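Vesach Community Help Desk
Ticket: Washer stops with drain fault, suds left in drum
Status: Open – waiting on customer
Product: Drorov front loader, 19 lb drum
Opened by: Senthil Warrier
Assigned to: Aminu Lawal

Senthil Warrier wrote:

Good morning to whoever picks this up, and thank you in advance for your patience with a long message. We run a little shared laundry room for the people in our building on Hukbridge, with two Drorov washers side by side, and the one on the left has been giving us trouble for a couple of weeks. It fills fine, it washes fine, and then when it gets to the last rinse it sits there humming to itself, shows the drain light, and gives up. When I open the door (after the lock finally lets go, and it takes its sweet time) there is a good thick layer of suds on everything and a puddle in the bottom of the drum.

The machine on the right has never done this, and both of them are plumbed into the same standpipe, so I didn't think it could be the building's drain. I have turned it off at the wall and on again. I have run it empty on hot. I also took the hose off the back and blew through it, which my knees did not enjoy, and it seemed clear to me.

I'd love to get this sorted without a service visit if we can, as the last call-out for the dryer cost us plenty and we're still feeling it. Happy to try anything you suggest!

Aminu Lawal replied:

Hello Senthil, and please don't apologize for the length, I would much prefer too much detail to a ticket that says "washer broken." You've already ruled out a fair bit for us.

The first thing I'd like you to look at is the pump filter. On this model it's behind the small flap at the bottom right of the front panel. Please unplug the machine, put a shallow pan and an old towel underneath, and use the little rubber tube to let the water out before you touch the big round cap. If you unscrew the cap first you will be mopping all afternoon – I speak from experience. Once it's empty, turn the cap to the left, pull the filter out, and shine a flashlight into the hole. You should be able to see the impeller, a small plastic wheel. Give it a gentle push with a pencil. It moves in little jerks because of the magnet, and that's normal. If it spins freely like a pinwheel, or won't move at all, tell me and we'll talk about a pump.

While you're down there, could you note down the spin speed people are choosing? 600 is the lowest setting on these and it won't hurt anything, I just like to know what the machine was trying to do when it stopped.

Senthil Warrier wrote:

Well, that was an education. Out of the filter came a bobby pin, a quantity of gray fluff that I will not describe, 2 pennies and what used to be a bus ticket. Under all that was a sort of pale, greasy paste packed into the slots of the filter. I scrubbed it with an old toothbrush and warm water. The impeller moves in jerks, just as you said.

I put it all back together, ran a load of towels on a normal warm wash, and it finished! I was ready to write and tell you that you're a genius. Then Kibet Tanui did his shirts in the evening and it stopped in the last rinse again, suds and all. He'd picked 600 for the spin, and so, I think, does nearly everybody else on delicates.

Aminu Lawal replied:

I was hoping for the genius part, but never mind. The paste is the most interesting thing you've told me so far. It sounds to me like soap residue, and together with the suds in the drum it makes me think the pump is fine and is being asked to move foam. A drain pump is built for water. Give it a drum full of froth and it churns away without getting much of anything up the hose, the machine waits for the water level to drop, the level doesn't drop, and you get the light.

So, a nosy question. What is everybody washing with? Please include anything people rub on by hand before the load goes in, like bar soap on collars and cuffs. It's wonderful stuff for stains but it foams a great deal more than a low-suds detergent, and if it isn't rinsed off at the sink first it all goes in with the load.

It would also be good to know whether the folks with bar soap tend to use the left machine more than the right one. People do have favorites.

Senthil Warrier wrote:

You may be onto something. The left machine is next to the sink, so anyone who scrubs something by hand naturally drops it in there. I hadn't put those two things together at all. As for what we use, most people bring their own liquid, and then there are the laundry bars, which quite a few of us like very much. My wife swears by them for the kids' socks and I wouldn't dare come between her and her soap. The blue-and-yellow pack in the photo is one of them.
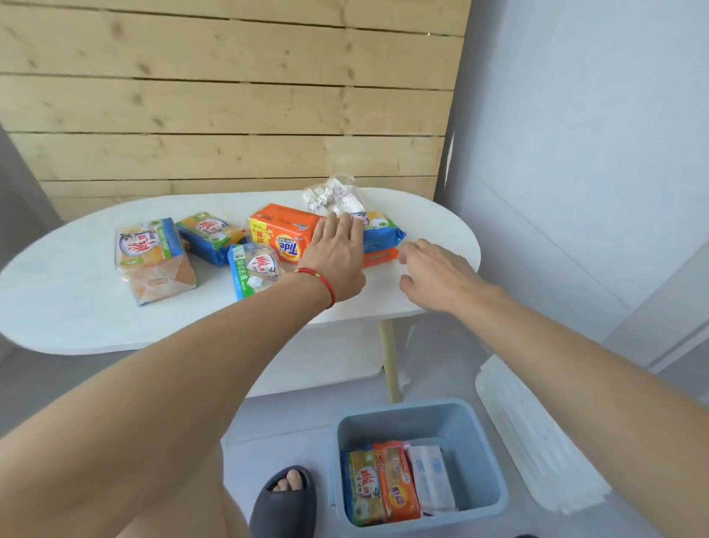
Shih-chieh Tai added that those bars were never the trouble in a top loader, where there is plenty of water to carry the foam away, but that a front loader needs the clothes rinsed at the sink until the water runs clear, and then half the usual liquid or even less. The same comment recommended a hot empty cycle with no detergent to get the old residue out of the hose and the drum seal, repeated until no foam shows in the door glass.

Aminu Lawal replied:

Thank you for jumping in, I agree with every word. Senthil, please do the following and let me know how you get on:

Run the left machine empty on the hottest cycle, no detergent. Watch the door glass near the end. If you see foam, run it again.
Wipe inside the fold of the rubber door seal with a damp cloth.
Take the filter out once more and check for paste.
Ask people to rinse hand-soaped items before loading, and to cut back on liquid for those loads.
Try 5 ordinary loads, with at least one delicates load at the low spin.

If the drain light comes back with no suds in the drum, write straight back and we'll look at the pressure hose next. I'll keep the ticket open in the meantime.

Senthil Warrier wrote:

First hot run done, and my goodness, the foam! Second one is going now. I've taped a note above the sink about rinsing, and Manikandan Achari is doing his bedding tomorrow, so that will be load number one. I'll report back once we've been through all of them.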